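How a Shoe Keeps Its Shape

A shoe has to fit a foot, and a foot is an awkward shape. It is wide near the toes, narrower toward the heel, and curved along the sides. Shoemakers start with a solid model of a foot called a last. The parts of the shoe are pulled over the last and fixed in place.
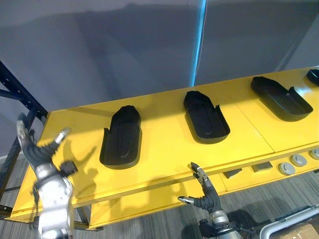 Molding is another way to give a material its shape. Soft or melted material is pressed into a hollow form and hardens there. Lines and walls in the form are copied in reverse. The black shoe-shaped trays on the yellow table have a rounded toe end, low side walls and a curved line molded into the floor of the nearest one.

Words to know
Last: a model foot used in making shoes.
Sole: the bottom part of a shoe.
Mold: a hollow form that shapes a material.

Text: Debora Zanetti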